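Friday, late

The lease is signed. I keep picking up my copy and putting it down again on the kitchen counter, as if it might have changed its mind while I was brushing my teeth. Starting in July I will live in Nisbet, 600 miles from every person who knows how I take my coffee, and tonight I can't decide whether I'm thrilled or just very tired (both, probably, and a little hungry too).
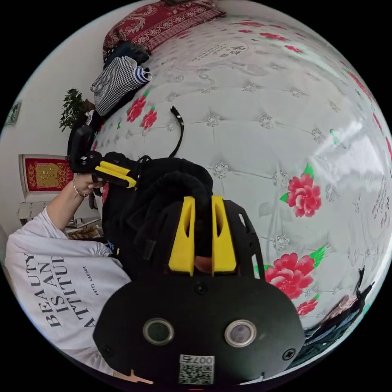
Citlali Zamudio
Diary keeper and reluctant packer

I called Mom first, of course, and she was quiet for so long that I thought the line had dropped. Then she asked if there was a decent bakery. I told her there are 2 on my street alone, and she said well, that's something, and we both laughed harder than it deserved. She wants to drive out with me and I think I'm going to let her, even though she sings with the radio and stops at every single antique barn.

I did go back and forth on Potis right up to the end. It's bigger, and the trains are better, and I could have had a balcony — oh, that balcony! But when I walked around there in the spring I kept checking my phone, and when I walked around Nisbet I forgot I had one. I sat by the river with a sandwich and stayed until the streetlights came on, and I suppose that was me deciding, though it took me a good while longer to say it out loud.

The movers quoted me for 49 boxes. I've filled 7. My sweaters alone are going to be a chapter of their own, and I've promised myself to be strict about the winter things, and I already know I won't be.

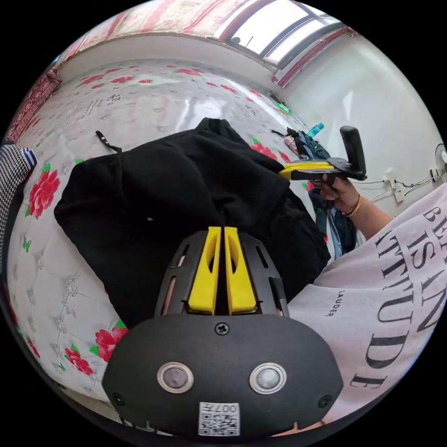

The black hoodie, on the mattress.

I drove past the old apartment on Deven Street on the way home tonight, which I hadn't planned to do. Somebody has painted the door green. I sat at the stop sign a bit too long and the car behind me was very patient about it, and I found I wasn't sad, only fond, the way you are about a teacher from grade school.

Tomorrow I have to call the electric company and cancel the gym, and find out if the big bookcase will fit up the new stairs. I'm taking the fern on my lap if I have to. Now to bed, and the phone goes in the other room.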